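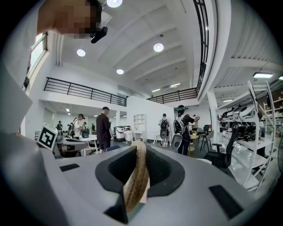 By Ruwan Begum | Features | 9/23/22

The trick is in the squeeze. Too hard and the rope flattens, too soft and it slides out and you start over. Nestor Lumanlan has done it 53 times since breakfast and he is not bored yet, or says he isn't.

"You stop thinking about your hand," he says. "Then you think about it again and you drop the thing."

Welcome to Drokodari. Big white two-story room, balcony railings overhead, people scattered across the floor, one with his head bowed as if over something in his hands. No robot doing much of anything, not this morning. The people do the work first. The robot gets it later, secondhand.

The job at hand is simple to say. Pick up a woven, rope-wrapped piece between two rubber pads. Hold it upright. Put it where it goes. The gripper is a hand tool, gray shell, a person on the other end instead of a motor arm. Every try gets recorded, and the recordings go to the folks upstairs who turn them into something a machine can learn from. Black-and-white square markers sit around the work spots so the software knows where it is.

Why rope? Because it's annoying. "A block is a block," says Consolacion Castillo, who runs the teaching floor. "Rope texture, the pads catch on it, or they don't. It leans. You pinch it and it's a different shape from before. If we only teach blocks we get a robot that's good at blocks."

Castillo came over from Mirngate, where she spent 18 months on the other way of doing this, remote control. Operator in a chair, joysticks, an arm across the room copying along. She liked it fine. Slow, though. Her operators got the hang of it in a week or so and then hit a wall, everybody's motions got stiff and careful. Robot learned to be stiff and careful.

By hand it's quicker and messier. She'll take messy.

Not everyone agrees. Crisanto Bañez still swears by remote control and will tell you so before you've got your coat off. His argument: a person holding a gripper can do things an arm can't. Twist your elbow a funny way, lean in, fix a bad grab without noticing you fixed it. "Then you hand that to a robot with a totally different shoulder," he says. "Good luck." With a joystick you only ever teach what the arm can reach. He and Castillo have had this fight since June. Neither one has budged much.

There are also the wearables, rigs that strap on your back, shelves of them along one side of the room. I tried one for 7 minutes. Heavier than it looks and I walked like a duck.

Then Lumanlan let me have the gripper. First grab, nothing, closed on air. Second one I crushed. Third one I got it up and held it there, very proud, and he pointed out I'd come in from the wrong side. Does that count? It counts. They keep bad ones to, tagged as bad, so the system sees what bad looks like.

The target is 700 clean grabs for this object before they move on to the next. Danilo Dalisay keeps the tally and checks the recordings one by one, at double speed, eating crackers. He threw out a whole afternoon last month over a marker somebody had bumped. Lumanlan's afternoon, as it happens. They're still freinds.

What's next is a softer piece from a supplier called Tiongson, no stiff core at all. Castillo figures it'll be awful. Lumanlan has already asked for it.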